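Giving up the car for a bicycle, four months in

12 November 2018

I sold the car in July. It had failed its test, the garage in Vanudthorpe wanted more to fix it than I had paid for it, and I was tired of it anyway. I said at the time I would write something once I had been through a bit of bad weather on the bike. I have now been through quite a lot of it.

My ride to work is short and mostly flat, apart from the hill at Gitgate. In summer I could do it in a T-shirt and be at my desk before the kettle was on. In October the wind changed and it has been in my face every morning since. I leave earlier and go slower.

The money first, as that is what people ask. I worked out that the car cost me £2486 in its last year, counting insurance, tax, fuel, parking and two tyres. The bike was second-hand and I have spent £53 on it so far, most of that on lights and mudguards. I have also taken taxis and trains I wouldn't have taken before, and I haven't kept the receipts, so I can't give a proper figure for those. It is still a good deal cheaper.

Shopping was the thing I worried about and it has been fine. I go more often and buy less. Two panniers will hold a normal week for one person if you don't buy tins and potatoes on the same day. I had compost delivered, which I used to think was lazy. The tip is a problem. The one near us doesn't let you in on foot or on a bike, so there is an old carpet in my hallway and it will be there until I can borrow a van.

Visiting my parents is the other problem. It was a simple drive and now it's two trains with a long wait between them. I go less often but stay the night, and my mother says she prefers it. I'm not sure that I do.

Clothes took me a while. I bought a cheap waterproof that let the rain in at the shoulders, then a better one. Overtrousers are worth having even though they look terrible. I keep a spare pair of shoes under my desk. Gloves I have not solved – the warm ones are too thick to work the brakes and the thin ones are no use below freezing.

The part I didn't expect to like is looking after the thing. With the car I opened the bonnet to fill the washer bottle and that was all. On the bike I can see how nearly everything works, and when it makes a noise I can usually find out why. I have changed a brake cable, two inner tubes and the chain. I made a mess of the chain the first time and had to buy another. It has made me look more closely at how other things are put together too.

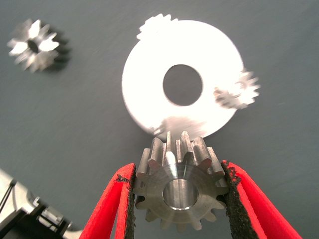
A small steel spur gear, teeth and all.

I still don't touch the back wheel. It went out of true after a pothole and I took it to the shop, where they had it straight again while I waited.

Would I go back? If I changed jobs I might have to. There is no bus past Gitgate after six and I wouldn't want to do that hill twice a day in January with a longer ride on the end of it. For now I'm keeping the bike and looking for better gloves. If you have a pair you like, leave the name in the comments.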